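Search this site Search Menu

Project report: Simulated kitchen for a shared workshop arm
Embla Isaksson and Alvar Kvam
Supervisor: Gudrun Granström

1. Background

The arm was built in the shared workshop at Kirkosbridge. Bench time there is booked in two-hour slots, and the arm has to be taken down after each one. We therefore moved most of the controller work into simulation and kept the bench for calibration. This report covers the simulated kitchen and the first plate-pickup tests.

2. Model

The arm model was exported from our CAD files and simplified. Link masses were measured on the workshop scale, except the wrist, which was taken from the CAD estimate. Gripper fingers are modeled as rigid blocks with a friction coefficient set by hand. The real fingers have rubber pads that compress slightly, and this is not modeled.

Joint limits are 2 degrees tighter than on the hardware. An earlier version used the full range and drove the elbow into its stop on the bench.

3. Task

The arm starts beside the sink, moves over the basin, closes on the rim of a plate and lifts it 10 cm. A run fails if the plate drops, if a link touches the sink, or if the time limit of 12 seconds is reached.

The sink has a step in its floor. With the plate in the deeper rear part, the usable approach angles are limited by the walls and by the front edge of the step.

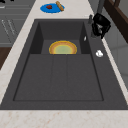 Figure 1. Simulated sink with the plate in the rear compartment. The gripper is at the right-hand rim, by the faucet.

4. Results

Of 17 runs, 12 ended in a successful lift. Three failed on contact with the rear wall and two on the time limit. The wall contacts all came from the same planner setting, which treated the fingers as narrower than they are. Ivar Haugland corrected the collision shape after the last run, and the tests have not been repeated.

5. Remaining work

Repeat the runs with the corrected shape. Add pad compression. Weigh the wrist. The bench test with a real plate is planned for July.

Contact: Kirkosbridge shared workshop | © 2019 | Back to top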